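February 2026

The clock has stopped again. It is the Ulleo, the one that came with the flat and which I have now spent more time with than most of my relations. I wound it last night, felt very pleased with myself, and woke to find it had managed until ten past four and then given up. I know the feeling.

Went to Papadakis at lunch to ask about a repair. They wanted 200 to look at it and 500 if looking led to anything. I paid about 4 for the clock, if you divide the rent sensibly, so I carried it home again under my coat in the rain, ticking. It ticked all the way up the hill and stopped on the kitchen table.

Spent the evening with the back off and a library book on clockmaking, last borrowed in November and, judging by the tea stains, by someone in the same mood. The book assumes you own a lathe. I own a butter knife and a torch. Chapter two explains how a small wheel and a large wheel come to terms with each other, and I read it twice, and for a minute or so before the soup boiled over I understood time.

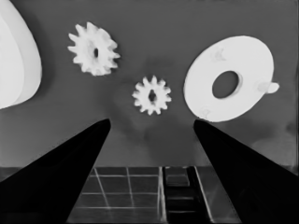

Gears, one larger and one smaller. Chapter two in a nutshell.

Put the back on again with one screw left over. It has gone in the egg cup with the others. Still ten past four. Must ring the dentist, buy stamps, and find out whether the library fines are per day or per week.

© The Ulleo Diary | Contact | Back to top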